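Pelham Street Community Laundry and Linen Room
Walk-through safety checklist, with comments
Completed by Ayten Kaplan, with Preben Hafþórsson along for the electrical items
Date of walk-through: 16/07/2023

Thank you all for making room for us while we poked about behind the machines. I know it's a nuisance to have two people on their knees in front of the dryers when you've got loads waiting, and you were all very good about it. I've kept the order the same as on the December sheet so you can lay them side by side. OK means leave it be, ATTENTION means please get to it this month, and STOP means don't use it until it's been looked at.

Entry and walkways

1. Front door opens fully and closes by itself – OK
The closer was slamming last time and Volkan has adjusted it. Much kinder on small fingers.

2. Mats flat, no curled edges – ATTENTION
The mat by the sinks has started to lift at the corner nearest the drain. I caught my own toe on it. Tape will do for a week or two, but I'd like to see a new one.

3. Rear exit clear on both sides – OK
Clear inside, and clear outside too, apart from a milk crate that Preben moved while I was writing this.

4. Exit sign lit on mains and on battery – OK

Washers and dryers

5. Lint screens cleaned after each load – ATTENTION
Dryers one and two were lovely. Dryer three had a good thick felt on it. I do understand how it happens when the room is busy, but lint is the thing I worry about most in this building, and it only takes a moment. Could whoever folds from dryer three please get in the habit of doing the screen before the door is shut again?

6. Exhaust ducting sound, no crushing or gaps – STOP (dryer three only)
The duct has been pushed flat against the wall, I'd guess when the machine was shifted for mopping. Please leave dryer three off until Wolfram Seidel has been in to refit it. He has the job written down under number 3325, so quote that if you ring him.

7. Washer hoses, no bulges or weeping – OK
All the hoses on the Sturnier washers were replaced over the summer and they look it.

8. Emergency stop on the large washer tested – OK
Tested twice, as it's a bit stiff the first time. Everyone on shift should know where it is, and I asked three people and all three pointed straight at it, which pleased me no end.

Folding and linen storage

9. Benches steady and at a sensible height – OK
The long bench still has its packing under one leg. It doesn't rock, so I've passed it, but a proper adjustable foot would be nicer.

10. Linen stacked no higher than shoulder – ATTENTION
We tallied 163 flat sheets on the shelves and 193 pillowcases, and the top stack of sheets was well over my head (I'm not tall, but still). The heavy things want to be at waist height, with the light things above them. Yiğit has offered to relabel the shelves so there's no guessing.
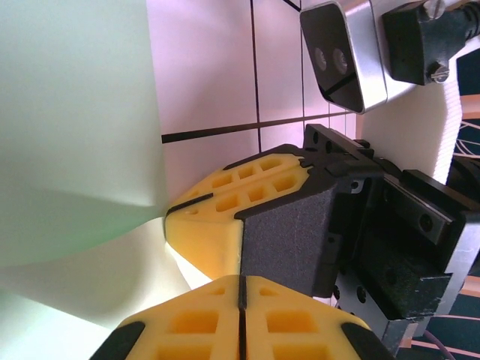
11. Nothing stored within reach of the heater – OK
The tape line on the floor has made all the difference. Please keep respecting it even in the warm months – habits slip, and then it's winter before you notice.

12. Step stool sound, rubber feet in place – OK
It's the Pekorau one with the handrail. The old wooden stool has finally gone, and I can't say I'll miss it.

Chemicals

13. All bottles labelled – ATTENTION
One spray bottle under the sink had no label at all. It smelled like the Özkan stain remover, but smelling it is no way to find out, so I've emptied it and rinsed it. If you decant, write on the bottle straight away.

14. Bleach and acid cleaners kept apart – OK

15. Gloves and eyewash within reach – OK
The eyewash is in date. We're down to the last box of medium gloves, so somebody may want to put in an order.

Electrical

16. Leads and plugs undamaged – OK
Preben went over every one and has tagged them. He'd like the iron's lead hung up instead of wound around the hot iron, please and thank you.

17. No power boards daisy-chained – ATTENTION
The radio and the fan heater were sharing a board plugged into another board. The heater draws 2000 watts and should have a wall socket to itself. We've moved it, and the radio will have to live on the other side of the room.

18. Switchboard door closed, labels readable – OK

Follow-up

Items 2, 5, 10, 13 and 17 are with Yiğit Yalçınkaya, and item 6 is with Wolfram. Volkan Yazıcı has the spare key if either of them needs to get in after hours. I'll pop back once the duct is done to sign off dryer three, and I'll bring the new mat if it has arrived by then.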